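**Denelden Quilters' Guild: Notes for Members, 23/02/2018**

The Guild thanks all members who returned their entry forms for the Brirach Quilt Show. The hanging plan is now being prepared by Sorcha Baird, and entrants will be notified of their wall or rack position by mail. Quilts wider than 30 inches must have a hanging sleeve sewn to the back. Pins and safety pins will not be accepted in place of stitching.
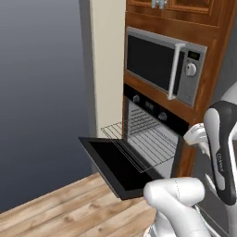
## Fabric Library

The fabric library has moved to the Morrison Room. Members may borrow pattern books for up to 14 days and may take fat quarters from the open shelves in exchange for the same amount of clean, pressed cotton. Please do not leave upholstery fabric or knits. Ikhsan Wattimena has finished the new catalog, which lists 1,602 items by maker and type. Printed copies are kept at the sign-out desk.

Several rotary cutters remain on loan from last year. Members who still have one are asked to return it with the blade cover closed.

## Classes and Dates

- **Hand piecing for beginners.** Floor Martens will lead this class. Bring a thimble, sharp needles, gray thread and small scissors.
- **Paper piecing, second session.** Participants should have the center star finished before they arrive. Templates for the outer ring will be handed out in class.
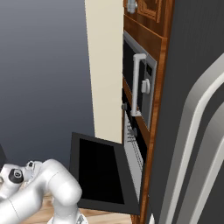
- **Summer retreat.** The retreat will be held in August at Zolta Lodge. A deposit is required to hold a place, and irons are provided. Requests for a ground-floor table should be written on the form.

## Scrap Drive

Members have donated more than 500 strips for the shared log cabin quilt. Wellington Furtado is still short of dark blues and greens. Strips should be cut two inches wide, with selvages removed. Tanner Ouellet will accept them at the next meeting.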